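Rorkum Household Words — data card and README

Version 22 of the list. Plain text, one entry per line, tab between the word and its definition. Please read the part on known problems before you build anything on it.

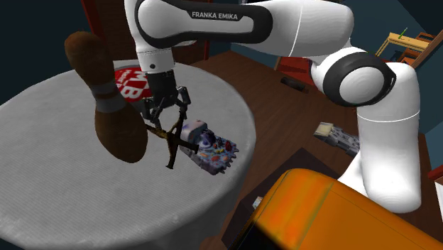
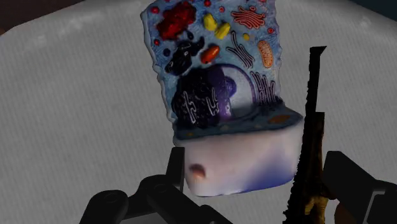 Rorkum is a list of 973 everyday English nouns with short definitions, meant for spelling games, crosswords and beginner reading apps. The older list it grew out of, Handum, claimed to cover "all common objects," and I never believed that for a minute. Common to whom? Take the slingshot on the gray tablecloth in the first picture: most adults could name it, yet Handum left it out and kept "antimacassar." Rorkum has "slingshot" now, defined as "a Y-shaped stick with a stretchy band, used to shoot small stones." I'm still not happy with "stick."

Where the words came from

876 entries were carried over from Handum after a read-through. The rest came from the Vasseur word cards, which I typed in by hand. Vasseur says its cards are graded by difficulty. I could find no sign of how, so I dropped the grades. If you need difficulty levels, work them out yourself and test them on real readers.

What is in each entry

The word, in lower case. A definition of no more than 100 characters, counting spaces. A plural, only where it is irregular. There are no pronunciations. I tried adding them in an earlier version and got three different answers for "pecan" before lunch.

Known problems

The definitions lean American. "Biscuit" is a soft bread roll and nothing else — British users should expect complaints.

Kitchen words are overdone and garden words are thin. There are four kinds of spoon and no trowel.

Some definitions go in a circle. "Lid" mentions "cover" and "cover" mentions "lid." I have fixed the ones I found and don't claim to have found them all.

What I would not use it for

Vocabulary testing, for a start. Knowing these words tells you very little about how well somebody reads, whatever the Clokura app puts on its progress screen. Clokura used version 19 and called it a "complete core vocabulary." I never called it that, and I'd ask you not to either.

Changes in this version

Added "slingshot," "coaster" and "doorstop." Removed "antimacassar" and a second copy of "ladle." Rewrote "funnel," which used to describe a sieve.

Corrections are welcome if they come with a sentence showing the word in normal use. A link to another word list is no proof of anything, as they mostly copy each other.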